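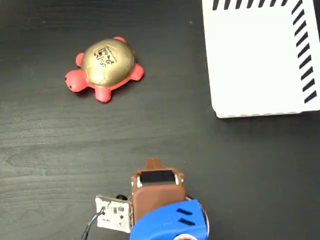
Courses Notes Readings Studio Hours Contact

Courses > Product and Play > Handouts > Unit 3: Toys as Teaching Objects

Unit 3 handout: What is the turtle supposed to be doing?
Angus Prendergast

Read this before the April session. Bring the worksheet from Unit 2 if you kept it. If you didn't, borrow one, because I am not printing another 25.

Every catalog of early learning toys makes the same promise. The toy is simple, the child is curious, and somewhere between the two a skill gets built. I have read a lot of these catalogs and I remain unconvinced by most of them. The purpose of this unit is to get you to separate what a toy is from what its packaging says it does.

Our main case is the gold-shelled turtle. It has a smooth, shiny domed shell, a coral-red body, a red head and four red flippers. The shell has faint molded lines that look something like the panels of a soccer ball, and there is a small black-and-white printed square on top. That is nearly everything you can say with confidence by looking down at it on a table. I want you to notice how little it is. I also want you to notice how quickly people in last year's group went from there to "encourages empathy with marine life."

1. Color

The usual claim is that strong, contrasting colors hold attention. Maybe so. But a glossy gold shell also throws back a bright highlight, and a highlight is a poor thing to put on the part of the toy that is meant to be read. Real turtles are not gold. Does that matter to a two-year-old? I doubt it. Does it matter to the argument that the toy teaches animals? I think it does, and the people who make that argument should be asked to defend it.

Red against a dark gray surface is easy to find. Try the same toy on a patterned rug before you write that it is "highly visible."

2. Shape

Look at how much work the outline does. Take away the head and you would have a dome with four stubs. The head is what makes it a turtle, and it also tells you which way the thing is going. There is a small dark spot near the edge of the head. You may call it an eye. You may also call it a hole, and from above I would not bet on either one. Write down which you assumed, and when you assumed it.

The soccer-ball lines are my favorite problem here. A natural shell has plates, so a seam pattern is a reasonable shortcut. A ball pattern is a different shortcut, borrowed from a different toy. Did someone choose it, or was it left over from something else? We have no evidence. Please do not invent a designer's intention in your write-up.

3. The printed square

It resembles a QR-style code, or it may be a plain printed label. The small characters are not readable at this size, so treat any statement about its content as a guess. Students tend to say it "adds interactivity." A mark on a toy adds nothing for a child until somebody shows that it does. Ask who the mark is for: the child, the parent, the shop, or some other party altogether.

4. The tray

Beside the turtle is part of a flat white object with black diagonal stripes along two of its borders. I call it a tray, though a box would be a fair reading too. The stripes look like the ones people put on edges they want noticed. Whether a child takes striped borders as a boundary is an open question, and the Clamia and Udel readings disagree on it. I find Udel's case thin, but it is the better written of the two.

Written work

Pick one claim about a toy you own or can borrow. State the claim in one sentence. Then list what you would have to observe, over how long, before you believed it. 2,000 words is the limit, including notes. The Moldovan reading also has a limit of 2,000 and manages to waste half of it, so length is no guarantee of anything.

Do not use the word "engaging." If you quote a product page, quote it exactly and say what is missing.

Drafts go in the box outside the studio by 4 p.m. Late drafts get read, but without comments.

Related handouts
Unit 1: Reading a Catalog Slowly
Unit 2: Worksheet on Blocks and Stacking Cups
Unit 4: The Drorkar Bath Set, Claims and Counterclaims
Reading list: Clamia, Udel, Moldovan
How to Cite Packaging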